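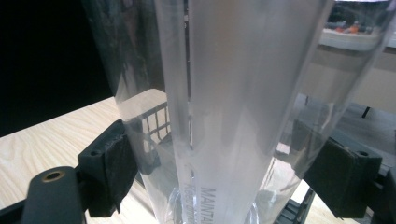 Clear outer wall, frosted center column, lettering printed up the side.

A clear container makes a claim about its contents: you can check the level without lifting a lid. Put an opaque or frosted column in the middle and the claim weakens. Volume is judged by outer diameter, and the eye does not subtract the core.

I keep five clear jars on one shelf at home in Ronddale and have misjudged the stock in every one of them. Marcela Říha, who shares the kitchen, marks hers with a strip of tape at the reorder line. It is ugly and it works.

My second objection is to printing instructions vertically. A line beginning "Keep" is presumably meant to be obeyed, and a reader should not have to tilt the jar or their head to find out what comes next. Dark ink on a pale column is good contrast - the orientation wastes it.

Thick, faceted plastic at the base I will defend. It bends the light and hides the last of the contents, but a thin flat base flexes under load. I would keep the ridges, turn the text ninety degrees and put a fill scale on the outer wall.

Orlando Rengifo

Contact | © Clolleo | Back to top
This site uses cookies. By continuing to browse you accept their use.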